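Venau bimanual packing, software work package
Progress report for July
To: Elfriede Janssen, Conneely program office

Summary for those reading on a phone: the planner is in decent shape, the perception stack is better than it was, and the handover logic has used up most of the month and a fair share of our good humor. We are 4 days behind the schedule in the proposal, which for this project counts as early.

Planning

The old planner treated the two arms as strangers sharing an apartment. Each one worked out its own path, and a referee process stopped whichever looked more likely to cause trouble. It was safe and very slow. Nallar, the replacement, plans for both arms at once and has been running on the cell since the second week of the month. We logged 235 box episodes with it. Collisions between arms: 2, both at low speed, both traced to the same stale transform, which had been sitting in a config file with a comment above it saying "temporary."

Nallar still hesitates when one gripper is inside the box and the other needs to come in close from the side. The cost function sees a cardboard flap as a wall and would like to go around it, preferably by way of the next county. We have a soft-obstacle setting in review that lets a path brush against a flap within a force limit. Merging is planned for Friday, assuming the regression suite agrees.

Perception

The brick-pattern walls and floral tabletop stay. I know this was queried in the last review. A segmenter that only works on plain gray is of little use to Conneely, and ours was quietly cheating on plain gray for most of the spring. Under the current backgrounds it first reported printed butterflies as graspable objects, with high confidence. Retraining has cured it of butterflies. Roses are still under observation.

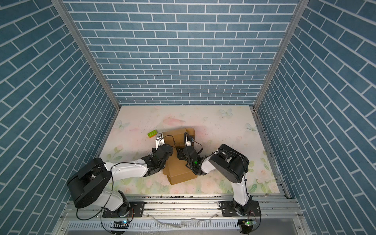

Box pose is the weaker half. With the flaps partly folded, the estimator sometimes swaps the front and back edges between updates, and the arms then politely reach for a box facing the other way. Mustine, our tracking filter, now rejects any flip that takes less than a few updates to happen. It costs us a little lag and has saved a lot of cardboard.

Tooling

Episode replay works end to end. Anyone on the team can load a run, step through it, and see what each controller thought it was doing, which has shortened our arguments considerably. Log storage grew by over 11 percent and I will need to talk to you about the disk line in the budget.

Next period

Merge soft obstacles. Finish the handover state machine, which has one state left that we cannot explain and have so far only renamed. Start small-part placement into the open box with both arms active. Clear the schedule slip, or at least keep it from making friends.

No change requested to staffing.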